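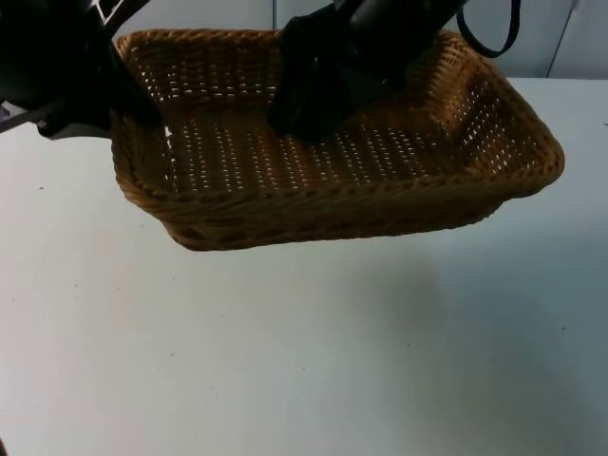
Hatem Slaoui wrote back that the list is no use to him unless it says which figures came with a game and which were sold on their own. Fair. There's a column for that now, see `source` below.

# Skostow Figure List

Print this page | E-mail this page

List of game statues and figures, mostly from collector's editions. Started as a spreadsheet for my own shelf, got out of hand. Last full pass 16th December.

## What's in it

- 3223 rows, one per figure *version* (a repaint gets its own row)
- 1417 of those have a height I trust
- 300 still have no maker filled in. Working on it, slowly
- one CSV, UTF-8, commas. No photos of the figures, don't ask, rights are a mess

## Columns

- `id` - never reused, even if a row is deleted
- `name` - as printed on the box
- `series` - game series. Spin-offs go under the parent
- `maker` - blank if unknown
- `source` - `bundle`, `solo` or `both`
- `height_cm` - base included. Base NOT included for the Unden rows, they measure from the feet
- `box` - `window`, `closed`, `none`
- `notes` - free text, messy

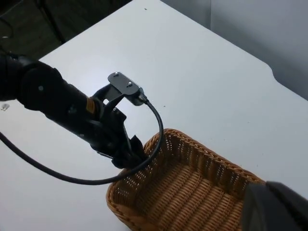

`notes` is where most of the trouble is. Old rows have prices in there, in whatever currency I was paying at the time. Don't parse it. I'll pull the prices out into their own file at some point, maybe January.

## Where it came from

My own boxes first. Then the Distley shop catalogs, typed in by hand, so expect typos in the names. The Cheng rows came as a spreadsheet from another collector, and I only changed the column names and took out the doubles.

## Known problems

- 9 rows with two makers in one cell, split by a slash
- `both` is used too freely. If a solo version only differs in the base it should realy be two rows
- Numbered editions: number of the run is in `notes`, sometimes in `name`. Sorry
- Accents got eaten in part of the Distley set. Fixed the ones I spotted
- Some Unden heights look like inches. Havent touched them yet

## Fixing things

Send the `id` and what's wrong, plus where you read it (box, leaflet, shop page). One figure per message please. No values or "what's mine worth" questions, I don't know.

## License

Use it, change it, keep the name of the list in there somewhere. The Cheng rows are not for resale, that was the deal.

Print this page | E-mail this page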